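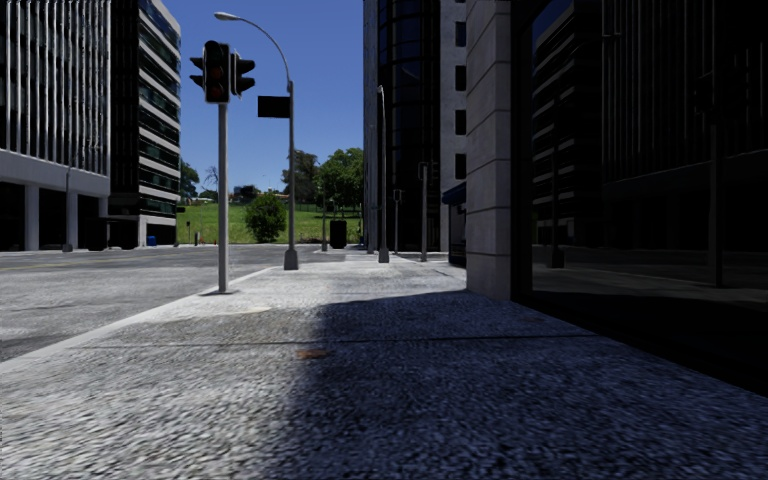 I only joined the Bunville Orchestra because they were short of a second viola and I owned one. Well, my gran's one. I hadn't played it for seven years, and the case smelt of mothballs! 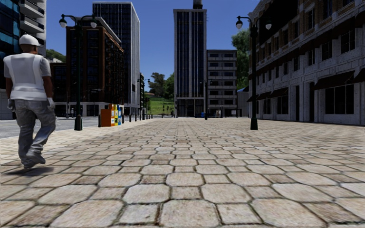
Page last changed: April 27, 2020

Anyway, off we went to Pomcombe in December, 30 of us on one coach with the double basses lying across the back seats like drunk uncles. I'd practised my bit of the Stępień until the neighbours were humming it. 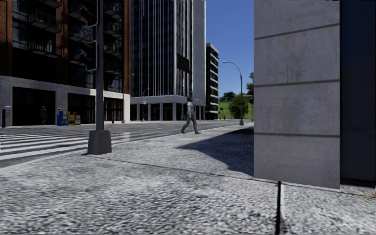 Then, seven bars in, my top string snapped. Ping! I kept bowing at thin air and tried to look moved.

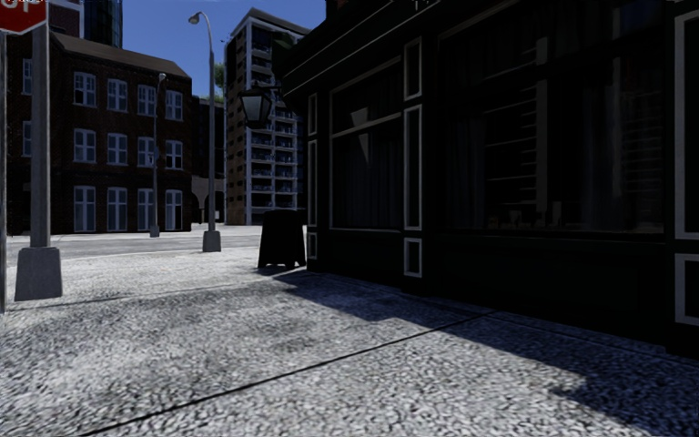 The conductor came over afterwards and I got ready to be sacked. "Lovely quiet playing," she said, and gave me a mince pie.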